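News > Local > Tech

Top stories | Town | Weather | Sports | Newsletters

Robot stall at the Moura maker fair shuts for the afternoon after a runaway grip

I only went in for coffee, and I ended up standing next to the most talked-about table of the whole Sunday fair! The Drescombe workshop had brought its sorting arm, the one that picks little bits and pieces off a plate and puts them away, and a good crowd of kids had lined up to watch it go.

Then, a bit after 2, it grabbed a plate by the rim and wouldn't let go. The fingers kept squeezing (you could hear the motor whining from the coffee line) until the plate cracked and a chunk skidded across the floor. No one was hurt, thank goodness, and someone hit the red stop button fast. But that button was on the far side of the table, behind two people and a stroller, and I keep thinking about that.

I caught up with Oana Cârstea, who runs the workshop, while she was packing cables. She was very open about it. The arm has a force limit, she told me, and a settings file loaded that morning had set it back to the factory number, 9 times what they normally use. "We checked the cameras, we checked the speed, and we didn't check that," she said. "It's on us."

The gripper itself is a Pilera unit, and she doesn't blame it one bit. The repair bill could still hit $2,000 if the finger mounts turn out to be bent, though she's hoping for a lot less.

We use cookies to keep this site running. Accept | Manage settings

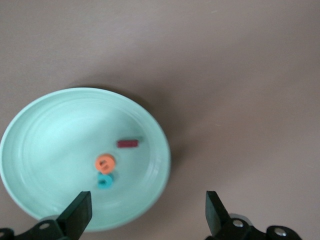

SKOLTBY, October — Back at the workshop, the arm is running again, slowly, with small colored pieces on a pale green plate. I stopped by for a look and stayed way too long (it's weirdly hard to walk away from). The stop button now hangs on a cord within reach of whoever is closest, and visitors stand behind a rope 15 feet back. Oana wants the force limit read out loud before every session too. The next public demo isn't on the calendar yet, but she says she'll post it on the workshop door once the mounts have been looked at.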